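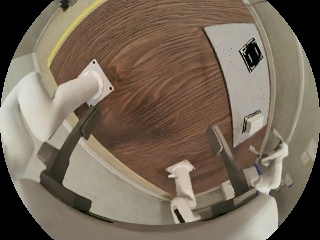 Marell sells its Cell Practice Kit as a way to get a lab's house rules for shared robot arms agreed on and checked before anyone plugs in real hardware. You get a rule book, a simulated two-arm cell and a checker that scores your layout against the rules. I came to it doubtful, having read plenty of good practice guides that say "keep the work area clear" and leave it there. Marell at least commits itself. Rule one says a marker has to sit flat, with nothing placed over it, and the black-and-white tag on the perforated board in the wrist view is a fair model of that. Its pattern is in full view with the fingers spread open.

Reviewed by Thijs Koster, 2024-03-16

The rule book runs to 80 pages and could lose half of them. The section on approach paths is decent. The section on "operator mindset" is padding. I also don't trust the score, which goes up to 100 and never explains its weights. I moved one cart, changed nothing else, and lost 2 points. Was that the cart rule or the walkway rule? The report doesn't say, and Marell's support page just sends you back to the rule book.

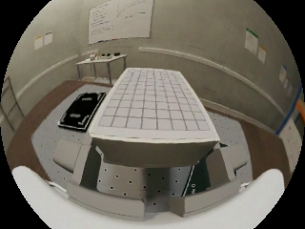
Wrist view over the gridded block, gripper fingers on either side.

Wide wrist views like this one bend everything near the rim, and the book's rule on judging clearance says only to "allow for lens effects." Allow how much? Veerle Verschueren, who tried the kit with me, wanted a number there and so did I. Florkia's older checklist is uglier, but it makes you write one down.

The floor rules are better. Tape lines, cart parking and reach limits each get their own page, with a blank for your own measurements.

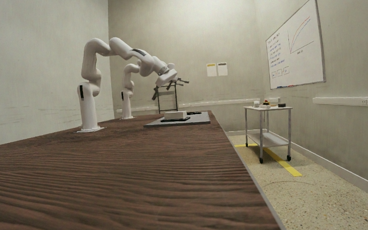
What bothers me more is the pass certificate. Clear the simulated cell and you can print a sheet with your lab's name on it, and I can see a manager pinning that up as proof that the real cell is in order. A simulated table has whatever clearances you typed in. The book admits this once, in an appendix.

At 300 a seat it's too much for a small lab. If you already have written rules, skip it. If you have none, buy one seat, copy the floor pages into your own document and ignore the score. Marell promises a revised edition in August, and I'd wait for that before paying for a second.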